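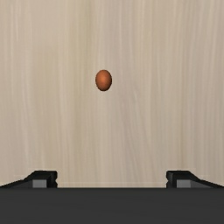

April 12, 2025. Erero sim bench, house rules for episode records

Spent the morning with Roya going over our house rules for simulated pick tasks, and I want to get it written down before I forget what we agreed (I've done that twice already with these rules!). Sepehr, Erick, please scribble on this if you disagree.

Naming first. Object names in the task file have to match what the object is, so "egg" stays "egg" and doesn't drift into "ball" halfway through a batch. Bijan found 30 records in the December set where it had done exactly that, and sorting them out by hand was a miserable afternoon. From now on the checker stops on a mismatch and waits for a person to look.

Second, clearance at the start of a grasp. Fingers open, neither one touching the object, and the object inside the opening before the close command goes in. Szabolcs wanted a fixed margin on each side and I was against it, mostly as our objects vary so much in size. We've left it as "visible gap both sides" for now and he's going to come back with a proposal. Fair enough.

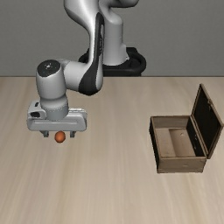 Open gripper at the orange ball, clear on both sides. Box at right, lid open.

Third one is the box. If the task says box, the lid state goes in the header, open or closed, every time, even when it feels daft to type it. Same for contents. An old Dollomport script assumed "empty" whenever the field was blank, and I'd really like that habit gone. I've taken the default out of our copy and three of my own tests fell over straight away, so that's my evening sorted.

Seeds: write the seed down, please, please. Run 754 is a lovely odd case and I can't get it back. Run 244 I can replay as often as I like, all because Erick put one number in the notes.

We also argued a bit over speed limits near the table. Roya says sim runs should keep the same limits we'd set on the real arm, even though there's nothing here to break. I moaned, then came round to it over tea. People copy settings across without looking, me included. Limits stay on, and anyone switching them off writes their initials next to it.

Still open: who signs off changes to the checker, and whether the Terkico template gets the lid field too. Ask Bijan about the template.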